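Forum: Tables, Workbenches and Surfaces
Topic: Kraft paper + tape grid on a big table, worth it?

Flavis
Posted Saturday, December 14, 2019
I want to cover a large table with brown kraft paper and mark it off in squares with painter's tape, so I can tell people "put it in that square" and have it end up in the same place each time. The table top is a mess of old glue and I'm not refinishing it. Questions:
1. Does the paper stay flat?
2. Tape on paper, or draw the lines with a marker?
3. How big should the squares be?

Iranix
Marker. Tape is a waste of money for this. Get a long straightedge, a fat blue marker and a second person to hold the other end. You will be done in half an hour and the lines will be straight. Tape stretches when you pull it off the roll and then it relaxes and you get a wave in it.

Oh
I disagree with the marker. You can't move a marker line. We changed our square size twice in the first month and with tape it was an evening's work. With marker it would have been a new sheet each time.

Painter's tape comes off kraft paper fine if you pull it slowly and low to the surface. It will take some fuzz with it. If it has been down since October like one of ours had, expect to lose a little of the top layer.

Flavis
How do you keep the paper from bubbling? I did a test piece and it had a hump in the middle by the next morning.

Oh
Unroll it the day before and leave it lying on the table with books along the edges. Then pull it over the sides and tape it underneath. Don't tape the top edges. The paper moves a bit with the humidity and it needs somewhere to go.

It will still crease. Ours has creases and I stopped looking at them.

Iranix
Creases matter if you are setting down anything light with a narrow base. A tall cup on a crease leans. I went to hardboard painted tan and never went back. 7 years on the same board.

Faler
Hardboard is fine if you have a flat table under it. Mine isn't, and the board rocked. Paper follows the table.

On square size, take the widest thing you will put down and add a couple of fingers' width all the way around. Bowls are a good test because people always look at the rim and forget the foot is smaller. If the rim hangs over the line, you get an argument over which square it is in. I tell everybody the foot decides.

Flavis
Foot decides, I like that. We use small bowls and mugs mostly. So should the line count as part of the square or not?

Faler
Not. If the foot is on the tape, move it. Tape has an edge you can feel and a light bowl can sit a little tipped on it.

Iranix
Which is another reason for marker. No edge.

Oh
A single layer of painter's tape has never tipped a bowl on me. Where two strips cross, maybe. Keep things off the crossings.

For laying it out, run the long center strip first, end to end, and measure both ways from that. If you start from one side, every small error adds up and the last column is a different width from the first. Also, don't pull the tape tight. Lay it down loose and press it with your palm. Most of the wave Iranix is talking about comes from stretching it.

Flavis
OK, I'm going with paper and tape. Does anyone have a picture of a finished one with something sitting on it? I'd like to see how straight the lines need to be before people complain.

Oh
Sure, two of the same table. 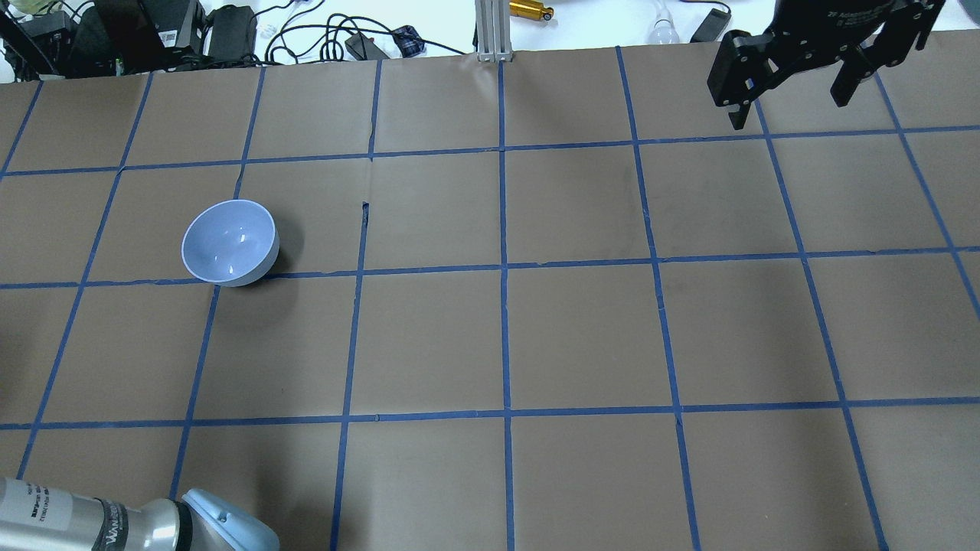
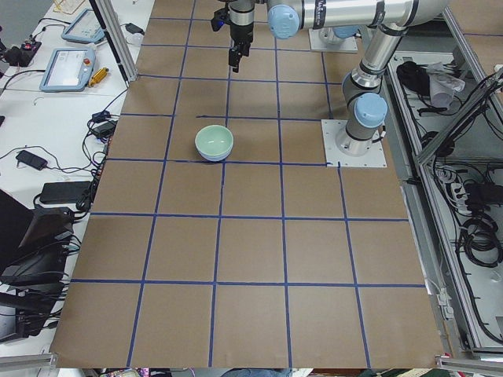

Same small bowl in both, set just above one of the crosswise strips. The tape is a bit wavy and the squares still read fine.

Flavis
Thanks. That is about the level of straight I can manage. Ordering paper on Monday.

Iranix
My eye goes right to the wavy lines, but it's your table. Put a second sheet under the first while you're at it. When the top one tears you cut it off and you already have a fresh one down.

Faler
Two sheets slide on each other. I tried it and went back to one. A small tear can be patched from below with a bit of the same tape.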